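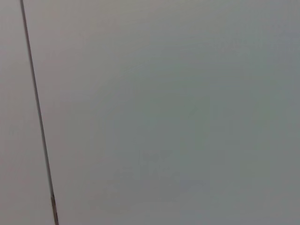

Zerrin Tatlı maintains that a gap between two panels is fine as long as it is the same gap all the way down, and that everyone who has ever called the help line about a crooked door has in fact called about an uneven one. She wrote the first version of this section, so the order of the steps is hers. The grumbling has been added since.

Section 6. Setting the gaps

By now the Wusetti tall cabinet is standing where you want it, the back panel is on, and both doors are hanging from their hinges in a way that suggests they have never met. This is normal. Doors leave the factory straight, and then they are hung on a cabinet that stands on a floor, and floors are where the trouble starts.

Set aside an evening. The adjusting takes 20 minutes. The rest is for looking at it from across the room.

You will need

A number 2 Phillips screwdriver, the hand kind
The two card spacers from hardware bag D
A level, the longer the better
A pencil
A flashlight

Caution: Do not use a powered driver on the hinges. The screws go into small plates that strip easily, and replacement plates are sold in packs of 22, for reasons the parts department has declined to discuss.

6.1 Level the cabinet first

1. Close both doors as far as they will go. Do not force them.

2. Lay the level across the top of the cabinet, left to right, then front to back.

3. Turn the front feet from underneath until the bubble sits in the middle. Clockwise raises the corner. Have someone else hold the level if you can, and agree beforehand on what "a bit more" means.

4. Reach through the cut-outs in the floor of the cabinet and do the same with the rear feet.

5. Check the level again. The first corner will have moved. Go around once more.

6. Fix the cabinet to the wall with the bracket from Section 5, if you skipped it. You know whether you skipped it.

Warning: An unfixed tall cabinet can tip when both doors are open. Do not continue to 6.2 until the wall bracket is tight.

Note: A good half of gap problems are gone by the end of 6.1. If yours is one of them, put the screwdriver down and go to 6.5.

6.2 Know your hinge screws

Each hinge has three screws that matter. They look alike.

Screw A, nearest the door, moves the door left and right.
Screw B, at the back of the arm, moves the door in and out.
Screw C, on the mounting plate, lets the door go up and down.

Screws A and B can be turned with the door hanging. Screw C must be loosened on every hinge of that door before anything moves, and at that point the whole door moves, downward, with enthusiasm. Support it from below.

Note: The doors on the standard model are 495 mm wide. On the narrow model the hinges are mounted upside down and A and C trade places. There is a drawing of this inside the lid of the carton, which you have probably flattened.

6.3 Even out the center gap

1. Open the left door and leave the right one closed. The right door is your reference, and you will leave it alone until step 7, however much it annoys you.

2. Close the left door and slide one spacer into the gap between the doors at the top. It should go in with a light push and stay put.

3. Slide the other spacer in at the bottom.

4. If the bottom spacer falls out, the gap is wider at the bottom. Open the left door and give screw A on the bottom hinge a quarter turn clockwise. Close the door and try again.

5. If the top spacer falls out, do the same on the top hinge.

6. If neither spacer goes in, turn screw A on both hinges a quarter turn counterclockwise.

7. If you run out of travel on the left door (the screw goes stiff, or turns without doing anything), finish the job with the right one. Mark where it was in pencil first.

8. When both spacers hold, run one of them slowly down the full length of the gap. If it sticks in the middle and nowhere else, the middle hinge is fighting the other two. Back its screw A off until the spacer passes.

Caution: Quarter turns. A full turn carries the edge right past where you wanted it, and you will spend the next while chasing it back.

6.4 Bring the faces flush

1. Stand to one side and hold the flashlight flat against the left door so the beam runs across the gap.

2. Look for a shadow along the far edge. A shadow means one face stands proud of the other.

3. Turn screw B on the door that stands proud to bring it in. Work top and bottom in small turns.

4. Move to the other side of the cabinet and repeat with the beam going the other way.

Note: Pale matte finishes such as Noguchi and Uvodeo take on the color of whatever is near them, so one panel may look warmer than its neighbor when both came off the same sheet. Compare them in daylight before ordering a replacement door.

6.5 Final check

1. Open and close each door ten times at ordinary household speed.

2. Run the spacer down the gap once more.

3. Tighten screw C on every hinge, even if you never loosened it.

4. Press the cover caps on. They click. If one doesn't click, it is on backward.

5. Load the shelves and leave the cabinet for 168 hours. Weight settles the feet, and the gap may open slightly at the top. Repeat 6.3, which will go much faster the second time.

If the gap still won't hold

The gap is even in the evening and uneven in the morning: check for a heating pipe or radiator close to one side.

The gap changes when you walk past: the floor is moving. Move the cabinet closer to a wall that runs across the joists.

The spacer holds but the line still looks slanted: check the doorframe next to the cabinet with your level. Murali Naidu on the Vudano help line has spent whole afternoons on cabinets that were perfectly straight beside doorframes that were anything but. We can't adjust the doorframe.

Keep the spacers. Tape them inside the left door, near the top, and do not lend them out.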